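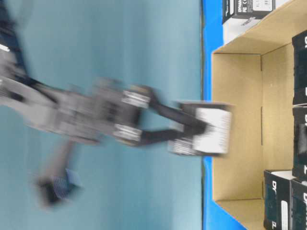

*Figure 8.1. A small box, white on its broad face, with a black top edge.*

# Chapter 8. The Package and Its Price

In the previous chapter we followed a product until the moment when it leaves the workshop. Now we must put it in a box. Many owners of small firms leave this decision to the last week, and then they pay for it during many years.

A package has a cost which is easy to see and a cost which is hidden. The first is written on the bill of the printer. The second includes storage, filling, damage in transport and the boxes that remain when the design is changed. In this chapter we will learn to calculate both.

## 8.1 The case of Luline

Luline is a maker of hand soap in the town of Clascombe. Its founder, Yulan Cai, ordered 4,000 printed boxes in October, before her first season. The price per box was low, and she was content with it. In spring the recipe of the soap was changed, and the list of ingredients on the box was no longer correct. At that time 2,000 boxes were still on the shelf. They could not be sold or returned.

Her colleague Pichit Tanasarn proposed a plain box with a separate label. The label is more expensive to apply by hand, but a new text requires only a new label. The box itself stays the same. We will return to his calculation in Section 8.3, where the student should repeat it with an order of 499 boxes.

## 8.2 Color on the shelf

Color belongs to the cost also, as each additional ink raises the price of printing. Before choosing, one should look at the package in front of the background where it will be sold. Two colors of the same family, for example blue and teal, remain distinct when one of them is much brighter.

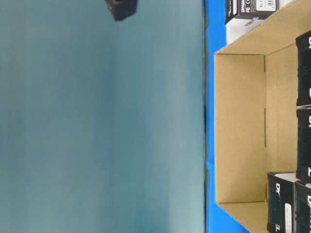 *Figure 8.2. Bright royal blue next to a teal-gray wall.*

The designer must therefore ask the shop for the color of its walls and shelves. Somboon, a chain of gift shops, gives this information to its suppliers in writing. Most small shops do not, and a visit is necessary.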